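Buscamos gente para probar el kit de dos brazos de Drelgate (convocatoria abierta)

¡Hola! Soy Flurina Thaler y llevo la parte de pruebas del kit Bindano, la pareja de brazos de sobremesa que alquilamos a talleres y escuelas. Necesito manos para la próxima ronda de evaluación, que arranca en agosto, y me hace mucha ilusión abrirla a gente de fuera.

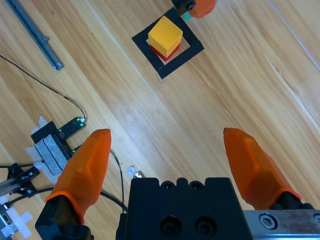 Lectura: 2 min

Os cuento de qué va. El trabajo consiste en manejar las pinzas para coger cubos de colores, apilarlos, moverlos y volver a empezar. Suena a juego (y un poco lo es), pero después de unas cuantas repeticiones se nota enseguida qué mandos están bien pensados y cuáles te sacan de quicio. Eso quiero que me lo contéis, sin cortaros.

No hace falta saber programar. La primera hora la dedicamos a que le cojáis el tranquillo con un solo cubo, abriendo y cerrando la pinza sin prisa.

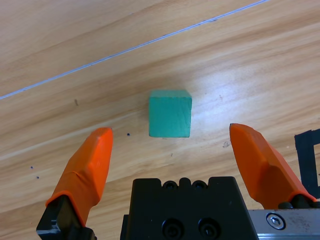
Cubo verde sobre la mesa, con la pinza abierta.

Cada participante hace 19 sesiones cortas, repartidas como mejor le venga. Pagamos 74 euros por sesión, y el transporte va aparte. Mi compañero Mingxuan Cai prepara la mesa antes de que lleguéis y se queda por allí para resolver dudas; con él podéis hablar en español o en inglés.

Lo que más me interesa esta vez es el agarre. Hemos cambiado los ajustes de fuerza y quiero saber cómo los siente alguien que no lleva meses con el kit encima,
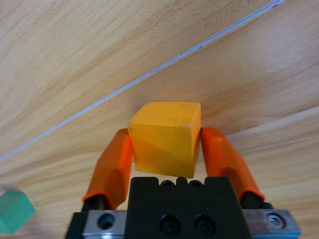
porque yo ya compenso los fallos sin darme cuenta y así no hay quien evalúe nada. Si un cubo se os escapa veinte veces seguidas, estupendo, ¡apuntadlo!

En cuanto a las tareas, hay varias y vamos subiendo la dificultad. Una de mis favoritas es la de colocación: se parte con el cubo amarillo fuera del cuadrado negro de la mesa, y hay que llevarlo dentro con la pinza. En la ronda anterior recogimos unos 729 intentos y las opiniones fueron de lo más variadas, desde «quiero uno en casa» hasta «esto no lo toco más». 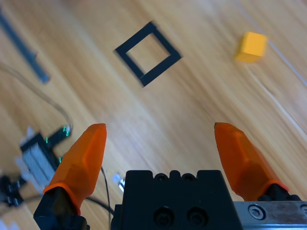

El perfil es bastante abierto: mayores de edad, con paciencia y ganas de escribir cuatro líneas después de cada sesión. Si venís de la docencia, del montaje o de la artesanía, mejor todavía. Tampoco os preocupéis por el espacio, que entre las dos puntas naranjas bien separadas y un cubo tan pequeño como el amarillo hay margen de sobra para equivocarse al acercarse.

Las sesiones son en el local de Prarnis, sala 189. Para apuntaros, escribidme por el formulario de la web con vuestro horario y un par de frases sobre vosotros. El plazo se cierra el 15 de marzo de 2024 y contesto a todo el mundo, aunque a veces tarde unos días.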